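July, kitchen bench, potato trials

Talley's sheet says 30 minutes, lid on, whole and unpeeled. I don't believe it for the big ones. The sheet was written for Tisau potatoes and ours are longer in the body. Picked a smooth one with a single reddish eye near the middle and used the light blue plate for holding. 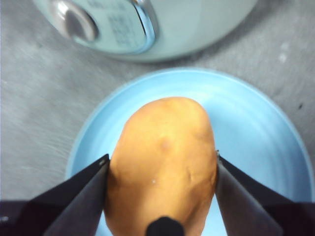 ## Lid

Vulton claim their glass lids save 10 per cent on gas. No method given, so I'm ignoring it. My complaint is simpler: you can't judge a potato through a lid. Spots all over the glass, glare off the rim, and the lettering moulded into it is no use to anyone trying to read it. Go by the knife.

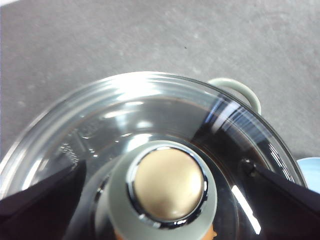

*Page last changed: July, 16:26*

## Pot

Zapata want the green one swapped for something smaller. Not convinced. It sits flat on the grey top and the loop handle is big enough to get hold of in a cloth. Would like to see one trial in both before we spend 100 on a new pot.

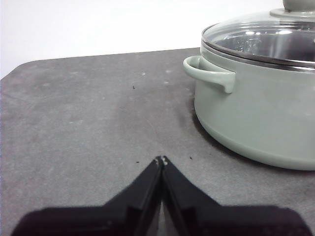
*Green pot, glass lid with steel rim. Still the one to beat.*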